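Home Units Week 7 Readings Contact

Game Modding Workshop: Pose and Animation Files
Handout 7 – Idle loops and root alignment

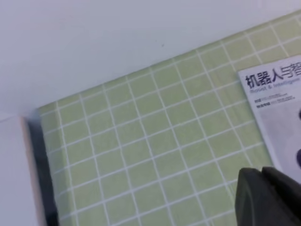

Fig. 1. Cutting mat with a white grid, seen at an angle.

1. Root bone. Every clip in the Koltetti rig starts with the root at the origin, facing +Y. An offset root makes the character slide when the clip is queued behind another.

2. Loop length. Keep idles to a multiple of 14 frames. The first and last keys must match on all channels, including fingers. Delete the duplicate key before export.

3. Naming. Use lower case, no spaces, creator prefix first (e.g. wallberg_idle_03). Names are hashed at load; two clips with the same name will conflict and the later one is ignored.

4. Colour tags. Face controls are yellow, body controls blue. Leave the grey helper bones unkeyed – the exporter bakes them.

Reading: Ondieki, course notes, ch. 3. Submit one standing and one seated idle to Yiğit Akyol, with the project file, by June 8, 2018.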